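Open day at Stefanou: an afternoon at the bin
Sigrun Ljungberg shows Tuva Berge how the arm goes about its picking
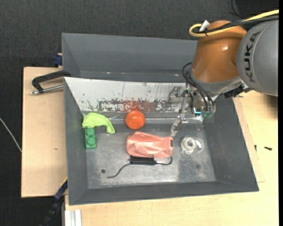 "Everyone asks about the ball"

It's the orange one they mean, and Sigrun Ljungberg laughs when I ask too. "Balls are friendly," she says. "Give me a crumpled pouch any day — that's where you learn something!"

She had 200 visitors through on Wednesday, and I could happily have stayed until closing. Clear things are her favourite headache. "You and I see a ring straight away. A camera mostly sees the floor behind it."

And the green toy brick? "My nephew wants it back," she says, already turning to the next group.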